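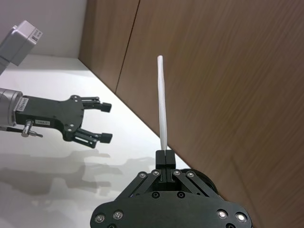
Fig. 1. A slender white stick, upright. Note the slight taper and the faint lengthwise creases.

Paper and Structure, Session 5: Sticks
Kisside evening course, February
Notes by Agnes Moncrieff

These are the notes I promised on Sunday, tidied up a bit and with the bits I forgot to say put back in. If you missed the session you should be able to follow along at home, though you'll want somebody to show you the finishing roll at some point because it's very hard to write down (I've had three goes at it below).

What we're up to

Last time we folded, this time we roll. A flat sheet of paper flops over as soon as you hold it by one edge. Roll the same sheet up tightly and it'll stand, and it'll take a surprising push from the end before it gives. You haven't added anything except a dab of paste. All you've done is move the paper away from the middle line of the thing, so that when it tries to bend, one side has to stretch and the other has to squash, and paper is stubborn about stretching.

Squashing is another story. When a stick fails it nearly always goes on the inside of the bend, with a small wrinkle that turns into a kink, and once there's a kink you can't get rid of it. Straighten it out and it'll fold in the same place next time. Put it in the scraps box and roll another.

Taper

If you roll a strip straight, edge parallel to edge, you get the same thickness all the way along. If you start from a corner and roll on the skew, you get a taper or a bulge, depending on the shape of the strip and where you finish. I like a slight taper for most things. It lets you push the narrow end of one stick into the fat end of the next and make a long run with hardly any lump at the join. Fig. 1 is the sort of profile I mean, slim and only just narrowing. Go much sharper than that and the thin end is too weedy to use.

Creases

Have another look at the figure and you'll see faint creases going lengthwise. Somebody always asks me whether creases matter, so: along the stick, hardly at all. Across the stick, yes, very much! A crease running along is lying the same way as the load and the stick doesn't much care. A crease running across is a hinge waiting to happen. When you're sorting a pile, turn each one slowly under the lamp and look for marks going round. Those go in the box.

You can feel them too. Shut your eyes and draw the stick between finger and thumb. Lachlan Lennox, who taught me this, used to sort an entire batch that way while talking about something else, and I've never got as quick.

Tips

A cut tip and a soft tip do different jobs. Cut square, it sits flat on the board and you can glue it end-on (badly, but you can). Softly rounded, it slides into a socket without catching. You round a tip by rolling it between your fingers with the tiniest bit of paste, and then leaving it alone. Please leave it alone. Half the fuzzy ends on Sunday were from people checking whether they'd dried.

Rolling, step by step

Cut your strip with the grain running the long way. Test the grain first by bending the sheet gently both ways – the easy way is the way you want to roll.

Lay it on the board at a slant and turn up one corner over the rod. Keep the first turn really tight. If the first turn is loose, the rest will be loose as well.

Roll away from you with flat fingers, working out from the middle. Stop every couple of turns and nudge it straight.

Slide the rod out before the last turn. People forget this and then it's stuck in there for good.

Paste the final corner only, close it down, and do the finishing roll: palm flat, light pressure, forwards and back, letting up as you come off the end. Or think of it as rolling a pencil across a desk without wanting to mark the desk. Or just watch my hands next week.

Dry them lying down. Stood in a jar they lean, and they'll set leaning.

Standing test

Grip the stick low down, right at the bottom, and hold it upright at eye level against something darker than the paper. Brown card is ideal, as white on a pale wall tells you nothing. Is it leaning because you're holding it squint, or because it's bent? Give it a quarter turn. If the lean stays where it was, it's your grip. If the lean goes round with the stick, it's the stick. A very small lean is fine for anything woven. For the tower I'd be fussier.

How many you'll need

The little tower on the plan sheet takes 51 sticks. I know. Lachlan once had a group make 3,000 for a hall display and says he could still hear the rustling weeks afterwards, so count yourselves lucky. Do a few each evening with the radio on and you'll be there.

For next week

Bring whatever you've rolled, good and bad, plus a ruler and your own paste brush. The shared ones have gone hard again.

Try breaking three sticks on purpose, one by pushing on the end, one by bending and one by twisting. Write down where each one went. Keep the bits in an envelope, we'll lay them all out together.

If your tapers are coming out the wrong way round, start from the other corner.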